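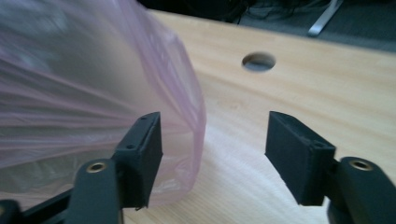 3. Holding conditions and cut quality

3.1 Background to the trials

Cut potatoes are rarely fried the moment they leave the cutter. In a teaching kitchen the delay is longer than in a restaurant, as one group of students finishes its cutting while another waits for fryer space. The sticks are held in plain water, in salted water, or dry under a cover, and the choice is usually a matter of house habit. Kitchen manuals agree that a soak removes surface starch and slows browning. They agree less on how long the soak should last, and few of them separate the effect of the water from the effect of the cold.

The work reported in this section looked at that second point. Three holding methods were compared for potatoes of the Gronow variety, a medium-starch type bought by the Udine kitchen through its regular supplier. The measures were weight change during holding, surface color before frying, color after frying, and bending strength of the cooled stick. Taste was scored by a panel, but the panel results are treated separately in Section 4 and are cited here only where they bear on the physical measures.

3.2 Raw material and cutting

Potatoes were stored in paper sacks in the dark and moved to the prep area the evening before use. Tubers with green patches, soft spots or sprouts were set aside. The rest were washed, peeled by hand, rinsed once, and cut on the Halter lever cutter with the same blade grid throughout. The grid was taken off and cleaned after each batch. An early trial, not included in the results, showed that starch paste left on the grid raised the share of sticks with torn faces, and that the effect was large enough to mask any difference between holding methods.

End pieces and slivers were removed by eye. A stick was kept if it had four flat faces along its whole length. Each batch was then made up to 50 sticks drawn from at least three tubers, so that a single watery or dry tuber could not decide the result for the batch. In all, 61 batches were cut. Those lost to a fryer fault in February were replaced with fresh ones and do not appear in the total.

3.3 Holding

The three methods were as follows. In the first, sticks were covered with plain tap water in a deep pan. In the second, salt was dissolved in the water before the sticks went in. In the third, sticks were spread in one layer on a tray lined with a damp cloth, and a second damp cloth was laid on top. All pans and trays were placed in the same cold cabinet, set at 2 °C, and held for 30 minutes. 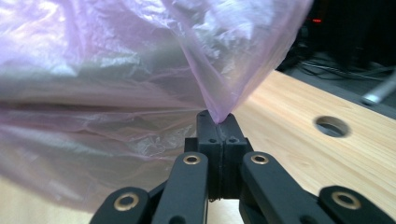

Cabinet position was rotated between batches. The upper shelf ran slightly warmer than the lower one when the door was in frequent use, and door use could not be controlled during class hours. A probe was kept on each shelf, and batches in which the two probes disagreed for most of the holding period were flagged in the log. Removing the flagged batches did not change the ranking of the three methods, so they were kept in the analysis.

Water temperature at the start was not fixed. It followed the tap supply, which is cooler in the morning than after lunch. This is a weakness of the design. A chilled supply would have given a cleaner comparison, but most kitchens of this size do not have one, and the aim was to test the methods as they are used.

3.4 Draining and weighing

After holding, sticks from the two water methods were lifted out, drained on a wire rack, and patted dry on both sides with a clean cloth. Patting was done by the same operator in every batch. Sticks from the cloth method were patted in the same way even though they carried little free water -- skipping the step would have added a handling difference to the comparison. Batches were weighed before holding, after draining, and after frying.

The weight taken after draining is the least reliable of the three. Water clings to the corners of a cut stick, and the amount left depends on the pressure of the hand. Repeat weighings of the same batch, patted a second time, came out lower in nearly every case. The figures are therefore used to rank the methods, and no claim is made about the exact uptake of water per stick.

3.5 Frying

Frying was done in two stages in the Brarkard countertop fryer. Oil level was checked cold and topped up to the line. The first stage was ended when a test stick could be pressed flat with a fork without splitting. The second was ended by time, so that final color could be used as a measure. Between stages the sticks rested on a rack at room temperature, uncovered.

Oil was filtered at the end of each day and replaced when it foamed at the edge of the basket. Oil age was entered in the log as the number of batches since the last change. It was included as a term in the analysis and had a clear effect on color, with older oil giving darker sticks for all three methods.
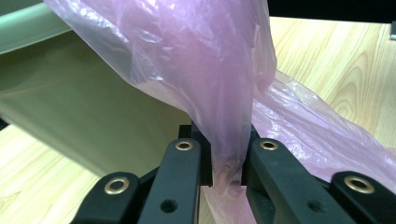 Udine Kitchen Methods Group
Section prepared for the working paper on vegetable holding and frying

3.6 Color and strength measures

Color was read against a printed scale under the prep-area lights, with the window blinds closed. Two readers scored each batch separately and did not see each other's sheets. Where the readings differed by one step the mean was taken. Where they differed by more, the batch was read again by both. Disagreement was most common for sticks from the cloth method, which browned unevenly: the faces in contact with the cloth stayed pale and the upper corners darkened first.

Bending strength was measured on sticks cooled to room temperature. Each stick was laid across two supports and loaded at its center with a small hanging pan until it sagged to a fixed mark. The method is crude, and it does not separate a crisp shell over a soft center from a stick that is firm all the way through. A stick that snapped before reaching the mark was scored as brittle and left out of the mean. Brittle sticks were rare in the water methods and more common among those held under cloth.

3.7 Observations

Plain water gave the lightest sticks after frying and the most even color from face to face. Salted water gave a slightly darker stick that drained faster and lost more weight in the first fry. The cloth method kept raw weight close to its starting value, but the raw sticks had begun to gray at the corners by the end of holding in many batches. The graying did not carry through to the fried stick as a separate color. It was hidden under the browning and could only be seen when a stick was broken open near the end.

Differences in bending strength were smaller than those in color. Salted water ranked first, plain water second. The gap between them was of the same order as the spread within a single method, and it should be read with care. Oil age explained more of the variation in strength than the holding method did.

Thin film bags were not tested as a fourth method. A bag of crinkled, translucent pink plastic film can be seen in Figure 3, but no batch was held in film and the results cannot be extended to that practice. A closed bag limits drying without adding water, and would be expected to fall between the cloth and the plain water for surface graying. Sticks piled in a bag also press on one another, so contact marks would need a measure of their own.

3.8 Limits

One variety, one cutter and one fryer were used. The Gronow potato keeps its shape well when blanched, and a more floury type might respond to the soak in a different way. Sugar content was not measured, so part of the color difference between early and late batches may come from changes in the stored crop. The order of methods within each day was drawn by lot, which protects the comparison between methods but not the comparison between months. Readers who wish to apply the ranking to a longer hold should repeat the weighing steps at the new time before changing their practice.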